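Gonuline Relief Shelter Kit, family size
Product code 1053

I've been packing and sending out shelter kits from our Brisport depot for a good few years now, and the Gonuline is the one I'd choose if I had to sleep in it myself. It's made for people who've had to leave home in a hurry and landed somewhere with no roof ready for them – reception sites, school fields, the edge of a port.

You get two heavy tarpaulins, rope, pegs, a mallet, a ground sheet and a repair roll, all in one carry bag with webbing handles. Two adults can put it up without instructions, but there's a picture sheet in the bag anyway (no words on it, so it works in any language). I'd still do a practice run with your team before you travel!

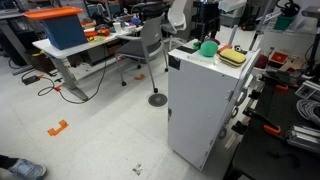 White cabinet on wheels, with a sponge and a green ball on top.

We sell to charities, councils and aid agencies, and small local groups are very welcome too. The minimum order is 10 kits if you collect. For delivery it's a full pallet of 100, and yes, you can share a pallet with another group, just tell us both addresses when you order.

Price per kit: £110
Price per kit on a full pallet: ask, it moves with freight
Collection: Brisport or Abernathy
Spares: pegs, rope and repair rolls sold separately

The older Bridach kit is still on the list and I get asked about it a lot. It's lighter and cheaper, and fine for a dry summer site, but the ground sheet is thin and I wouldn't send it anywhere muddy. We have 234 left and won't be making more.

Orders for September are filling up, so get in touch early if you need a fixed date. Blankets and water carriers are on their own pages.

Page updated 2018-08-25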